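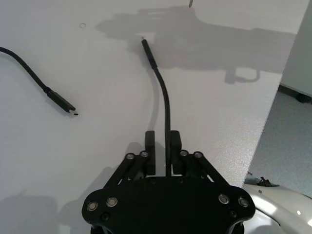

I have a drawer at home that I don't open in front of guests. It's full of leads, all of them black, all knotted round each other like something you'd pull out of a plughole. So when Titilayo Odukoya told me her team at Kotcombe was trying to get a robot to sort out cables, I was on the train before she'd finished the sentence.

I've been going round asking people the same rude question for this piece: can these things do a chore yet? A proper one, I mean, the sort you'd hand to a bored teenager. Titilayo laughed at me for quite a long time. "It depends how fussy you are," she said, "and whether you've got all afternoon."

Cables, she says, are horrible. A mug is the same shape every time you look at it, but a cable never lies the same way twice. Pull one end and the other end wanders off. You and I deal with this without thinking (and usually while watching telly), but a machine has to work out which bit to grab, and then work it out all over again once the thing has moved.

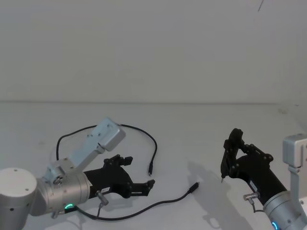
Two arms help, because one can hold while the other tidies. They also get in each other's way — I've shared a small kitchen, I know the feeling. Her colleague Vignesh Thomas keeps a log of every go they've had at coiling a lead, 666 of them when I visited in July, and he reads out the bad ones with real affection.

The people at Condthorpe, who pack chargers into boxes for a living, are watching all this closely. Rajeshwari Acharya runs the packing floor there and she's keen but unsentimental. Her best packer does 70 leads in the time it takes me to drink a coffee and complain about it. She'd happily take a slow robot for the night shift, she told me, as long as it didn't need someone standing beside it.

Would I have one at home? Oh, tomorrow! I'd give it the drawer and go out for lunch.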